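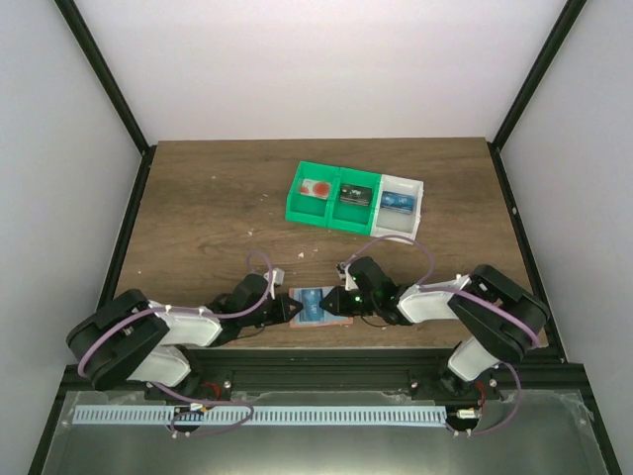 Three bins joined in a row, two green and one white

Sorting a year's worth of paper post without losing the will to live?
Posted by Kerubo Were in Home & Paperwork

Hi all, I moved into my late aunt's place in Stostham in August and I seem to have inherited every letter she ever got, plus my own pile which was already bad. We're talking bank letters, appliance booklets, pension stuff, seed catalogues, Christmas cards from people I've never heard of. I did one evening of it and got through 84 bits of paper, and most of those I just moved from one heap to another.

I've got a few small bins to sort into but I keep making new categories and then forgetting what they were. What do I need to keep, how long for, and how do you lot stop yourselves reading every single thing? I have a shredder but it gets hot and sulks after ten minutes.

Linnea Torvik
Oh, I feel for you. I did my dad's flat two years ago and it took most of a winter. What worked for me was only ever having three places for paper to go: keep, shred, recycle. If you can't decide in a few seconds it goes in keep and you argue with it later. The second go through the keep pile is much quicker – you've got your eye in by then.

For your aunt's things, hang on to anything about the estate, the house, tax or pensions until whoever is dealing with probate says otherwise. Ask them before you shred anything with a reference number on it. Your own utility bills can mostly go once you've checked you can see them online. I keep a year of bank statements and anything tax related for a good bit longer, but check the official guidance if you're self-employed as the rules are different.

And do the cards last! I lost a whole afternoon to a bundle from somebody called Auntie Pim.

Musyoka Mrema
just burn it

Subira Masanja
Please don't burn it, half of it will be window envelopes and glossy stuff and your neighbours will hate you.

Agree with Linnea on the three piles. On the shredder, do it in short bursts while the kettle's on, or look for a shredding day near you. The library here does one and I took a suitcase full. You can also soak letters in a bucket overnight and mash them up, which is messy but oddly cheering.

Appliance booklets: keep only the ones for things still in the house, and write the date you bought it on the front. I found one for a Henilska twin tub that nobody in my family remembers owning.

Kerubo Were
Thanks both (and Musyoka, sort of). Found the house deeds inside a Florkura bulb catalogue last night, so I'm going to shake every catalogue out before it goes anywhere. Will ring the solicitor about the reference numbers.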